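Fleraton Upholstery Cleaning: Questions We Get Asked

Do I need to have my sofa professionally cleaned every six months?

Probably not. That schedule comes up a lot, mostly from companies that sell cleaning. If you have no pets and eat at the table, every couple of years is plenty for most fabrics. Vacuum it weekly and wait until it looks or smells like it needs us.

Is fabric protector worth the money?

Sometimes. It buys you a little time to blot up a spill. It won't stop ink, hair dye or a dog. We charge $38 per seat for it and we don't add it unless you ask. Anyone promising lifetime protection should be asked whose lifetime.

Can you get any stain out?

No. Bleach marks and sun fading are damage, and no cleaner will fix them. Old coffee is a coin toss. We'll test a hidden spot first and tell you what we think before you pay.

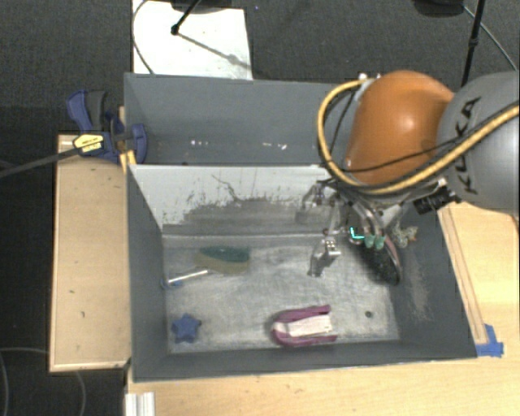 KUKA arm over a gray bin.

The label says code S. What does that mean?

Solvent only, no water. W means water-based cleaners are fine, WS means either, and X means vacuum only. Check under the seat cushions. If the label is missing, don't trust a guess from the store.

Do the home remedies work?

Baking soda helps a bit with odor. Vinegar mostly makes the room smell like vinegar. We see a lot of rings left by people scrubbing one spot with dish soap, and those can be harder to remove than the original mark.

How long until I can sit on it?

Plan on leaving it overnight. You will see ads claiming 2 hours. Maybe for a thin synthetic in a dry room with a fan going. Thick cushions hold water well after the surface feels dry.

Is it worth cleaning a cheap couch?

Do the math. If it cost $500 new and the cushions have gone flat, a cleaning won't bring them back. We'd sooner lose the job.

Where do you work?

Fleraton, Hapeta and Wona. For Jimotura there is a $100 minimum, which covers the drive.

Are your products "green"?

We avoid the word. It has no fixed meaning on a bottle. Ask for the ingredient sheet and we'll email it to you before the visit.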